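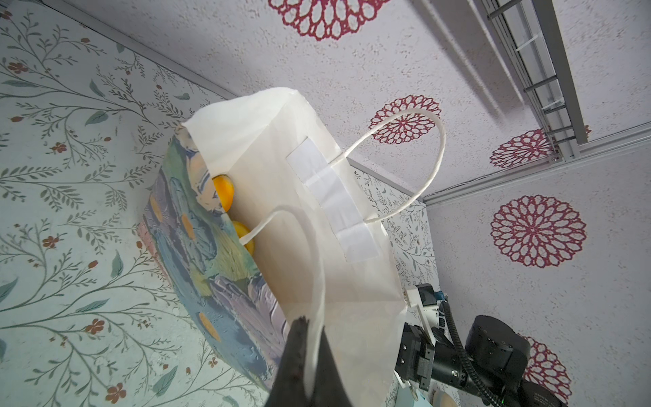
*Last changed: June*

# Nestach bread words

A word list of what people call a small round bread, the flat one, the sweet one, the one with currants in, and everything else you might ask for over a counter. Bap, barm, cob, batch, stottie, teacake, muffin, huffkin: if someone has used it in a shop and been handed something to eat, we want it in the list.

There are 123 headwords in the current release, collected from 34 towns and villages. It's a small collection and a lopsided one (see *Known gaps*), but it's been a joy to put together and I hope you'll do something fun with it!

## What's in the folder

| File | What it holds |
|---|---|
| `words.csv` | one row for each word in each place |
| `places.csv` | place names, rough location, notes on spelling |
| `sayings.txt` | phrases, rhymes and shop talk that wouldn't fit in a table |

Everything is UTF-8 with commas as separators. Fields that contain a comma are in double quotes. Blank means we don't know. A dash means we asked and the answer was "no, we don't have a word for that", and those are some of my favourite rows, so please don't strip them out when you tidy.

## Columns in `words.csv`

1. `id` – stays the same between releases, even if the spelling changes
2. `word` – in lower case unless it comes from a person or place name
3. `plural` – only filled in where it's odd or people disagreed
4. `place` – matches a row in `places.csv`
5. `shape` – round, flat, long, ring, plait or other
6. `sweet` – yes, no or slightly
7. `filled_word` – what it becomes once there's something in it
8. `said_like` – plain respelling, no phonetic symbols
9. `age_band` – under 30, 30 to 60, over 60
10. `still_used` – yes, no, or "my nan did"
11. `note` – anything at all

The `filled_word` column is the one I'd look at first. In plenty of places the bread changes its name the moment bacon goes in, and then changes again if it's chips. In Vanumham a plain one is a cob and a filled one is a "packed", as in "two packeds, one egg". I haven't come across that anywhere else and would dearly love to know how far it travels.

## How the words were gathered

Mostly by asking. A one-page form went round in shops, at school gates and at the Flolmont summer fair, with plain line drawings of breads and a space under each one. We used drawings so that nobody would be nudged by a label or a price ticket. People wrote down the first word that came to mind, and then a second if they had one.

The second word is nearly always the interesting one. The first tends to be what's printed on the supermarket packet. The second is what they said at home.

Spoken answers were written down on the spot and read back. Where two people from the same household gave different words, both are in, with `note` saying so.

## Loading it

Any spreadsheet will open the files. In Python:

```python
import csv

with open("words.csv", encoding="utf-8", newline="") as f:
 rows = list(csv.DictReader(f))

teacakes = [r for r in rows if r["word"] == "teacake"]
for r in teacakes:
 print(r["place"], r["sweet"], r["note"])
```

Run that one and enjoy the argument. Half the teacakes have currants in and half would be sent back if they did.
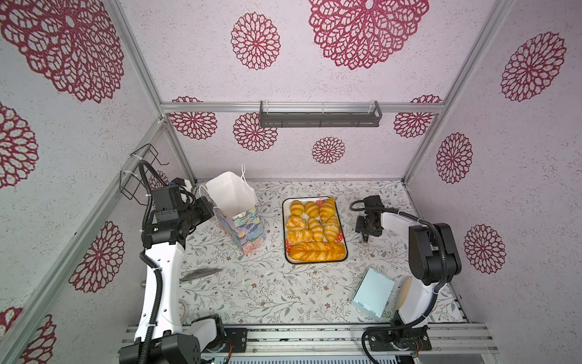 The map script, `draw_map.py`, puts one dot on each place and sizes it by how many different words we were given there. It used to come out in the default blue and green, and the dots were hard to tell apart once a few towns sat close together. The colours now come straight off that wallpaper, a pale pink ground with the crimson of the medallions for the dots, and it reads beautifully even when it's printed small. If you need something that works in black and white, pass `--plain` and you'll get outlines with the word count inside.

## Known gaps

- Coastal places are thin on the ground. We had plenty of forms out and very few back.
- The over-60s gave far more words than anybody else, so `age_band` is badly uneven. Please don't draw conclusions about words dying out from this list alone.
- `said_like` depends on who was holding the pen. "Bahp" and "bap" may well be the same sound.
- Words from languages other than English are in only where the speaker used them in an English sentence. A proper job would treat them separately, and that's the plan.
- Muffin. I've split it into flat and cake-like senses, but several rows could go either way.

## Sister list

The cakes and biscuits have moved out to a list of their own, called Quintanilla, which uses the same place codes so you can join the two. Scones went with them after much to-and-fro. Anything made with yeast stays here, and so does soda bread, because it would be lonely over there.

## Adding a word

Open an issue or send in a form with the word, the place, and what it looks like when you buy it. A sentence you've heard it in is worth more than a definition! Please don't copy from dictionaries or from other people's dialect lists. They're wonderful, but their words belong to them, and we only want ones heard first-hand.

If you think a row is wrong, say what you'd call it and where you grew up. Nothing gets deleted for being unlikely. It gets a second row beside it.

## Using it

CC BY 4.0. Credit "Nestach bread words" and say which release you used. It's been printed on a tea towel already, and more tea towels would be very welcome.

## Still to do

- Check the plurals for "batch"
- Second round of forms for Flolmont, with a better drawing of the plait (people took it for a fish)
- Sort out whether "oven bottom" is a noun
- Move the longer rhymes in `sayings.txt` into verses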